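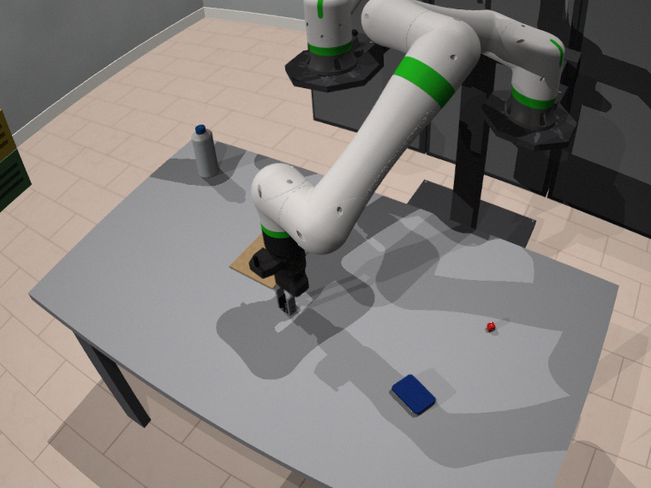 January 6, 2026

Mascot talk with Juraj Tóth ran long again. Wuronero wants a name for the bird before the branch launch in May, and we're down to Otis or Samir (I like Otis, it fits on a badge!). Juraj read all 39 entries from the staff poll out loud, voices and all.

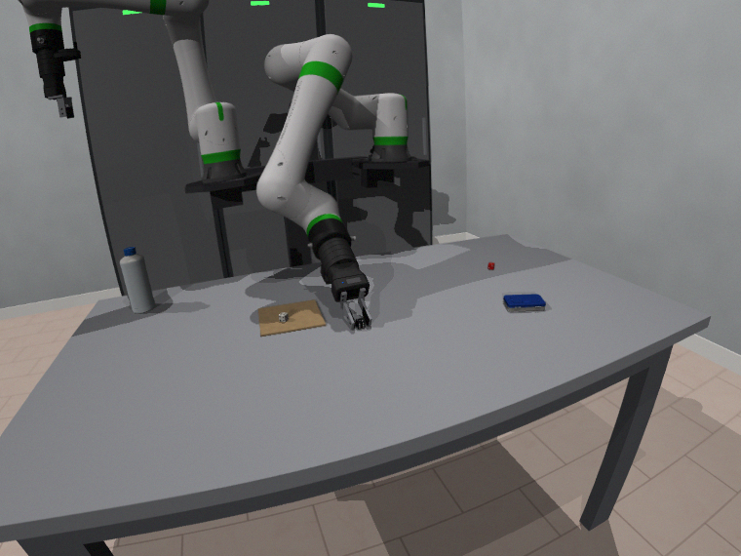 Budget for the street teaser is 300 posters, unsigned for the first 10 days, then the bank's logo goes on. I'm uneasy about the unsigned part and told Conall Nic Aodha so. He'll ask Jerner what the council rules say. Draft copy still needs cutting to 30 words.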